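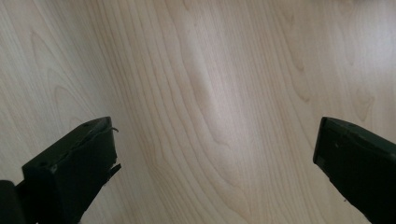 Mekdes Feyisa

I want to write a small thread about learning to read in a second alphabet as an adult. My mother started at 61 and I was her teacher, so I have some opinions.

In Amharic she reads very fast. She reads the newspaper, the Bible, the letters from the bank. In English she could speak enough for the market and the bus, but the letters were only shapes to her.

My first mistake was to begin with the alphabet song. She was polite and she sang it for one week. Then she asked me why the name of the letter is "double u" when the sound is nothing like this. I had no answer.

In our writing, one sign gives you the consonant and the vowel together. You see it, you say it. English makes you wait until the end of the word, and sometimes the end changes the beginning. Try to explain "hat" and "hate" at the kitchen table after dinner.

So we stopped with the song and took words she already needed. Her street, Hastgate. Her medicine. The names of her grandchildren. PUSH and PULL on the doors. She wrote each word on a card, and on the back she wrote how it sounds, in our letters.

By November we had over 100 cards in a biscuit tin. She does not like that I buy new ones. She cuts them from cereal boxes.

My friend Feven Lemma teaches evening classes for adults and she gave me the best advice: short lessons, same hour, and stop before the student is tired. We do 15 minutes after coffee. When I try to make it 30, my mother starts to wash the cups.

The handwriting was harder than the reading. Small b and small d are still enemies. We wrote them with a finger on the table first, very large, and only later with a pencil. I learned this from Feven too.

Please do not give children's books to adults if they did not ask for them. I brought one about a duck. My mother closed it and said, "I have raised 4 children, I know about ducks." Now we read recipes and the supermarket paper – she likes prices.

Last Tuesday she read me a full message from my brother, slowly, with all the spelling mistakes he made. She corrected one of them.

If you are teaching a parent, write to me. I can send the list of our first words. It is not a method, only a list, and you will have to change the street name.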